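Open Day Gallery: Hand-Held Grippers at Flistemdale

Posted in June under Visits and Demonstrations

The Rondeo group opened its doors in Flistemdale this June, and 30 people signed up for the afternoon. Konrad Eder gave the welcome at 2 and kept it short. He went through the plan for the day, showed where the coffee was, and handed out the sheets with the session times. Most visitors came from the neighborhood. A few had driven over from Pultomar, where a similar day was held last year.

The theme was cloth. Robots are good at picking up boxes and bottles, things that keep their shape. A shirt or a towel changes shape every time you touch it, and that makes it hard for a machine to know where to take hold. The Rondeo group works on this by having people do ordinary household jobs with a gripper in the hand. The recordings are then used to train robot arms to do the same jobs. Eder explained this in the first talk and took questions for longer than planned, mainly on how much recording is enough. His answer was that they don't know yet.

The talks were held in the front room. There were two of them, one on how the grippers are built and one on what happens to the recordings afterward. The second was given by the Antoniadis workshop, which makes small parts for the group and had brought a tray of finger pieces to pass around. People liked being able to bend them. Several asked about price, and the workshop said it would put a list together.

The household part of the program was about clothes and bedding. Visitors asked a lot of practical questions. Does it matter which hand you use? (No, but stick with one.) Do you have to go slowly? (A little slower than normal.) What if you drop something? (Pick it up again and carry on — the drops are kept too.) One boy of 9 wanted to know if the robot would ever make his bed, and Eder told him to keep making it himself for now.

Coffee and plum cake were served after the second talk. The cake ran out early, so there will be more next time. Anyone who left a gray umbrella by the front door can pick it up from the office during normal hours.

The group plans another open day in the fall, with the same two talks and a new one on kitchen work. Space will be limited to 21 people this time, as the front room was too full for the second talk and some visitors had to stand in the hall. Sign-up will be through the same form as before. If you were on the list in June and could not make it, write to Eder and he will hold a place for you.

Pictures from the bedroom tasks follow. Click on any of them for the full size.
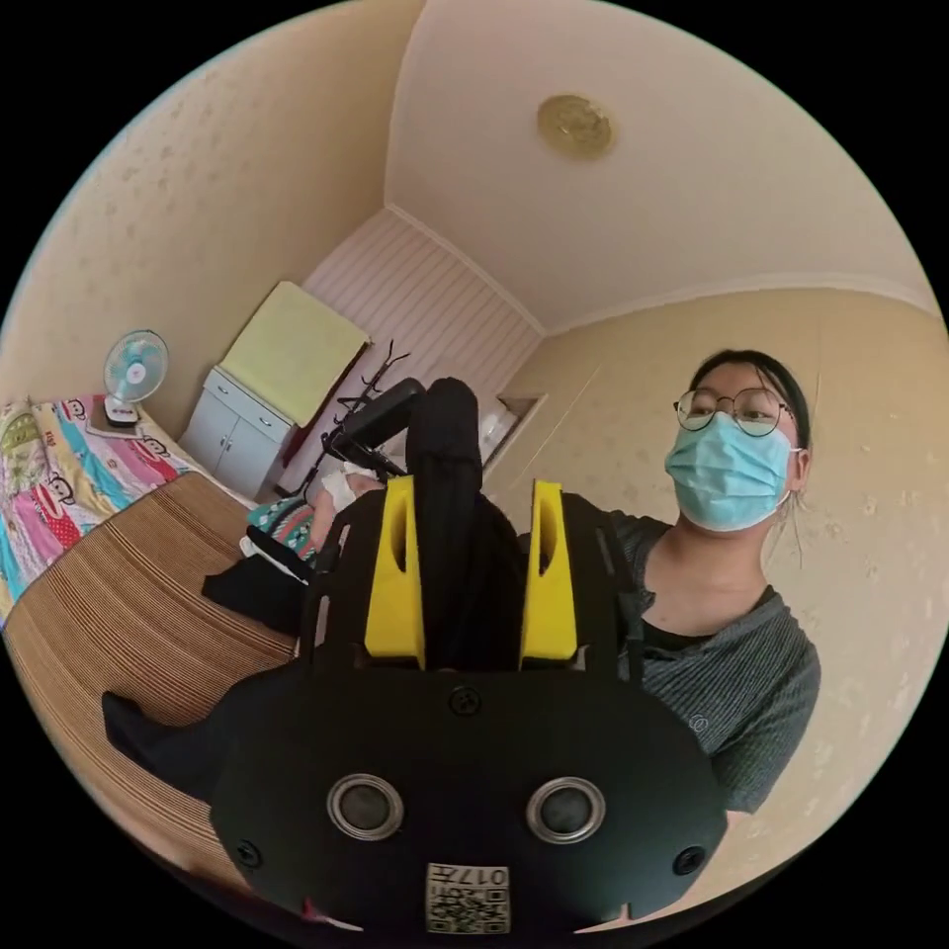
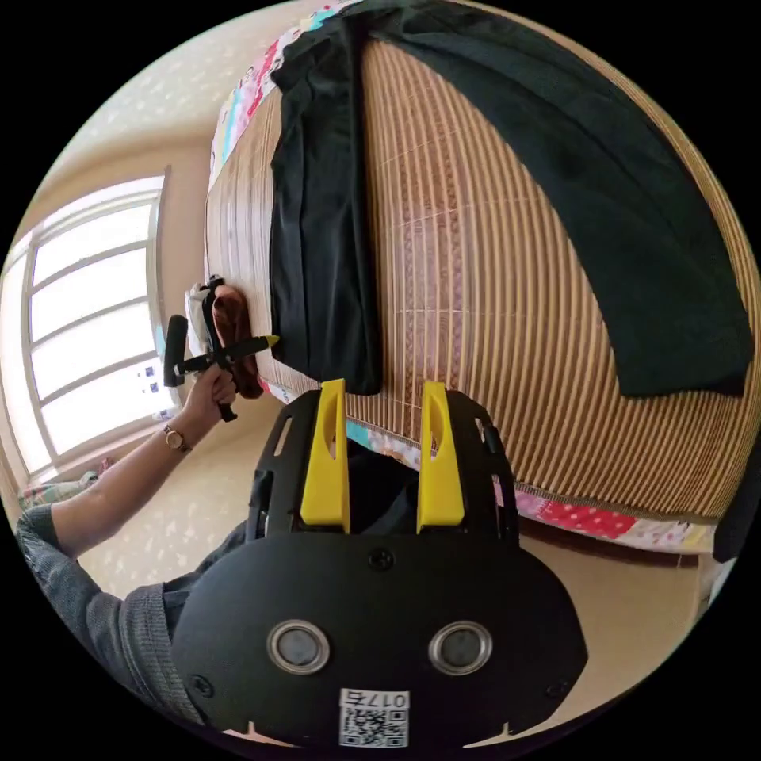 Cloth handling with the hand-held grippers. In the second picture, a folded brown cloth is held in the jaws at the edge of the bed.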